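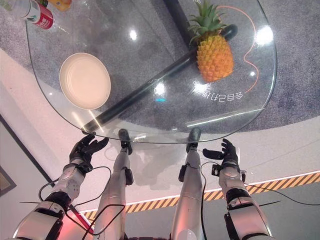 ガラス天板の手入れ、その「裏ワザ」は本当に効くのか

ガラスのテーブルを買うと、周りがやたらと掃除法を教えてくれる。新聞紙で拭け、酢を使え、柔軟剤を薄めろ。どれも自信満々だが、試した形跡のある人は少ない。うちの天板で順にやってみたので、結果だけ書いておく。

新聞紙
指紋は落ちる。ただ手が黒くなるし、最近の新聞はインクのせいか昔ほど光らない気がする。マイクロファイバーの布が2枚あれば足りる。1枚は湿らせて、もう1枚は乾拭き用。

酢水
水垢には効いた。油膜にはほぼ無力。台所用の中性洗剤を水500mlに3滴、こちらのほうがよほど早い。においも残らない。

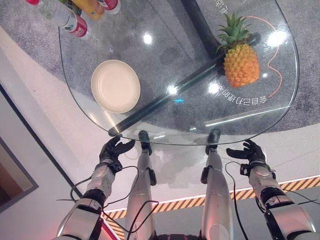

ガラス天板に置いたパイナップルと皿

柔軟剤
ほこりが付きにくくなるという話だが、5日後に見たら普通に積もっていた。おまけに白い筋が残り、拭き直しに時間を取られた。もうやらない。

専用クリーナー
Stuvholmのガラス用スプレーも使ってみた。悪くはないが、洗剤水との差は私の目では分からなかった。Conall Mulliganという人の掃除コラムには「仕上がりが73%違う」とあった。何をどう測ったのかは書いていない。 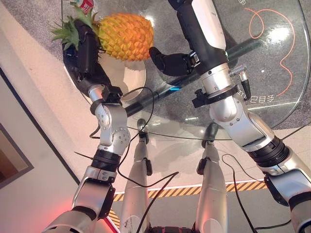

果物を置くとき

果汁はガラスを傷めないが、乾くとべたついて面倒なので皿を敷く。パイナップルを逆さにしておくと甘みが全体に回る、という説もよく聞く。収穫後に糖度が上がる果物ではないし、食べ比べても違いは感じなかった。買ったら早めに切るのがいい。

傷消し
歯磨き粉で磨くと傷が消える、というのは信用しないこと。研磨剤で細かい曇りが増えるだけの場合がある。爪が引っかかる深さなら業者に聞くしかない。

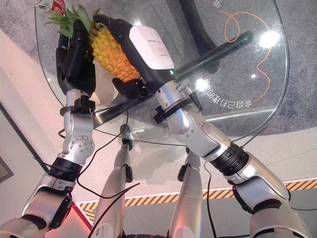

丸いガラス天板とパイナップル

拭く時間帯は朝がいい。斜めの光で拭き残しがよく見える。夜の照明の下で完璧だと思っても、翌朝にはだいたい裏切られる。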